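3. Study Area and Survey Procedure

3.1 Housing stock

The survey covered 1218 rented dwellings in the Turnon district of Pritedport, all built by the Verschueren housing association before central heating was fitted as standard. Most have suspended timber ground floors over a ventilated crawl space. Koster and Oláh describe the construction in their earlier report on the same stock, and we follow their division into end-of-row, mid-row and corner units. Dwellings with a poured concrete floor were left out of the sample, as were those under renovation in May.

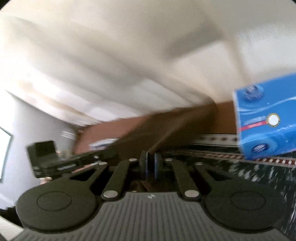

Page last changed: Mar 21, 2022

3.2 Selection of the monitored subset

A subset of 200 dwellings was drawn for continuous monitoring. Selection was random within each of the three unit types, with replacement of households that declined. Replacement was slightly more common among corner units, where tenants had already taken part in a gas meter trial and were less willing to admit a second team. We tested for bias by comparing annual gas use for the monitored and unmonitored groups and found no difference that would affect the results in Section 5.

Each monitored dwelling received 6 temperature loggers. Two were fixed in the main living room, at ankle height and at seated head height; one was placed in each of the kitchen, the largest bedroom and the hallway; and one hung in the crawl space below the living room. Loggers recorded at fixed intervals and were read out by the Pleveck office at the end of the heating season. Thirty-seven returned incomplete records — in most cases a failed battery — and the gaps were not filled by interpolation.

3.3 Floor coverings and household textiles

Heat loss through a suspended floor depends in part on what is laid over it. Earlier models of this stock assumed a bare floor throughout, and Shirazi has argued that this overstates the loss in occupied homes. We therefore recorded the covering in every room that held a logger, using four classes: bare, hard covering, loose rug, and fitted carpet. Where a rug covered only part of the floor, its share of the room area was measured with a tape and entered to the nearest tenth.
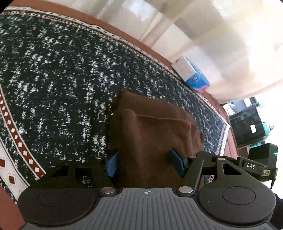
Figure 1. Folded brown cloth above a dark patterned rug on a brown floor.

Rug thickness was taken at one corner and at the center, and the mean was used. Underlay was recorded as present or absent only. Curtains, door snakes and throws were listed on the survey form but do not enter the model; their effect on draft is hard to separate from that of tenant habits such as closing inner doors.

The added thermal resistance of a loose rug was treated as a layer in series with the floorboards over the covered share, with the remainder treated as bare. This ignores sideways heat flow at the rug edge. Van Acker and Van Dijk tested the same simplification on a laboratory floor panel and judged the error small for rugs larger than a hearth mat — we adopt their lower size limit and count anything below it as bare floor.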